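Lesezeit: 6 Minuten

Eigene Texte mit einem Sprachmodell sortieren: eine Anleitung für gemütliche Anfänger

Wer wie ich über Jahre Notizen, Rezepte, Briefentwürfe und halbfertige Vorträge gesammelt hat, kennt das Gefühl: Irgendwo steckt der Absatz, den man sucht, aber wo nur? Ich habe mich im Juli endlich drangesetzt und 325 Textdateien von einem kleinen Sprachmodell auf dem eigenen Rechner verschlagworten lassen. Das klingt komplizierter, als es ist, versprochen! Finn Wunderlich hat mir beim ersten Anlauf über die Schulter geschaut, und aus seinen Zurufen und meinen Fehlern ist diese Anleitung entstanden.

Schritt 1: Aufräumen, bevor es losgeht

Legt einen neuen Ordner an und kopiert alles hinein, was sortiert werden soll. Bitte wirklich kopieren und nicht verschieben. Doppelte Dateien dürfen gleich weg (bei mir blieben danach 232 übrig, ich war selbst ein wenig erschrocken). Speichert alles als reinen Text mit der Kodierung UTF-8, sonst werden aus den Umlauten lustige Kästchen.

Schritt 2: Die Schlagwörter festlegen

Schreibt eine kurze Liste mit Begriffen, die das Modell verwenden darf. Ich habe mit sechs angefangen: Küche, Garten, Familie, Reise, Vortrag, Sonstiges. Lässt man dem Modell freie Hand, erfindet es für jede Datei etwas Neues, und am Ende hat man bis zu 144 Schlagwörter und findet gar nichts mehr. Fragt nicht, woher ich das weiß.

Schritt 3: Die Anweisung formulieren

Sprecht mit dem Modell so, wie ihr einer freundlichen Aushilfe am ersten Tag etwas erklären würdet. Meine Anweisung lautet:

„Lies den folgenden Text. Wähle aus der Liste genau ein Schlagwort. Antworte nur mit diesem Wort. Wenn nichts passt, antworte mit Sonstiges.“

Stellt außerdem die Temperatur auf null, falls euer Programm diesen Regler anbietet. Die Antworten fallen dann viel gleichmäßiger aus.

Schritt 4: Erst einmal klein probieren

Nehmt eine Handvoll Dateien, deren Inhalt ihr gut kennt, und vergleicht die Antworten mit eurem eigenen Urteil. Bei mir landete ein Brief über Tomaten hartnäckig unter Küche, obwohl es darin nur ums Hochbinden ging.
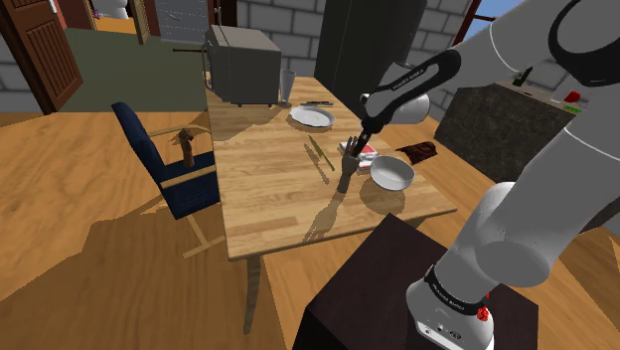
Geholfen hat dann ein kleiner Zusatz: Hinter jedes Schlagwort habe ich einen halben Satz geschrieben, was damit gemeint ist, also etwa „Garten: alles, was wächst, auch Gemüse, solange nicht gekocht wird“. Danach lief es gleich viel besser, und ich habe mir zur Belohnung einen Kaffee gemacht.

Schritt 5: Der ganze Ordner

Jetzt darf das Modell an alles heran. Lasst die Ergebnisse in eine Tabelle schreiben, eine Spalte für den Dateinamen, eine für das Schlagwort. Schaut hinterher alles unter Sonstiges von Hand durch, dort verstecken sich oft die schönsten Fundstücke. Ich habe einen Reisebericht wiedergefunden, den ich längst verloren glaubte, und den halben Abend darin gelesen.

Viel Freude beim Sortieren wünscht euch
Romana Vlček

Keine Anleitung mehr verpassen? Jetzt zum Newsletter anmelden. Abmeldung jederzeit möglich.

© Romana Vlček | Kontakt | Impressum | Nach oben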